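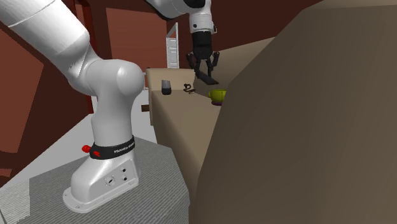 Clurudus Manipulation Study
Progress report to the Livlow Fund
15/02/2019

The project remains on schedule. Work in this period concerned the second research objective: whether a grasping method trained only in simulation can pick up small household items on a counter when part of the counter is hidden from view.

The simulated kitchen was rebuilt with a Franka Emika arm and a parallel gripper. Large blocks are now placed at varying positions near the viewpoint, so that the method must plan with an incomplete view of the work surface. The object library, supplied by Storkitz, holds 249 models, including cups and small containers.

The method was tested in 384 simulated trials. Results were strongest for upright containers. Thin objects lying flat were the main source of failure, and 23 trials were set aside after a fault in the contact settings was found. These will be repeated once the corrected settings have been checked at the Zawadzka laboratory.

Spending is within the approved budget. One item has moved: the purchase of a second computing server is delayed until the supplier confirms delivery.

In the next period the team will revise the handling of flat objects and prepare the transfer to physical equipment. Physical trials are planned for August, subject to the safety review of the laboratory space.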